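March, evening

Rain until four. Walked up to Prundbridge for the post and back along the canal, 60 minutes door to door with a stop at the bakery. They had no seeded loaf left so I took a white one.

Rang the council again over the water bill. They have us down for 432 pounds, which must be next door's meter. The woman was polite and gave me a reference ending 1243. I wrote it on the calendar so it doesn't get lost like the last one.

Sowed the leeks in the cold frame, 17 pots, and moved the broad beans out to harden off. Slugs already at the lupins. Heike telephoned after tea. Her knee is better and she is back at choir, second altos, and they are doing the Fauré at Easter. 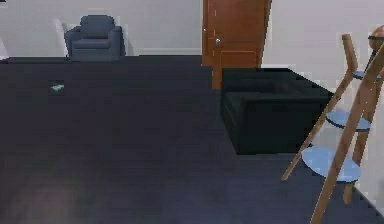 *Bhupendra Uniyal*

Still thinking about the front room. I'd like a blue armchair against a pale wall, with dark carpet right up to the skirting. Heike says dark carpet shows every crumb. Bed by ten. Must ring the chimney sweep tomorrow.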